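Brotell Cooking Classes: Common Questions

Do I need to bring anything?
An apron and closed shoes. We supply the food and tools.

How big are the classes?
Each class has 22 places. Children under 12 need an adult with them.

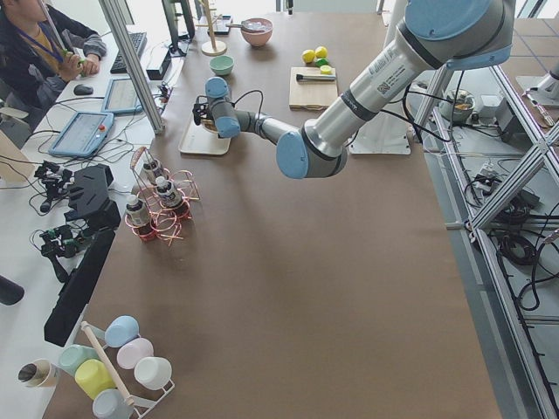

Lemons and a lime beside a knife on the cutting board.

Can I cancel?
Yes, up to 4 days before your class. After that you can move your booking once, but we don't give refunds.

Do you cater for allergies?
Tell us when you book. Our kitchen handles nuts and wheat every day.

Who do I ask about gift cards?
Shinji Sakamoto at the Gondholm office, extension 212.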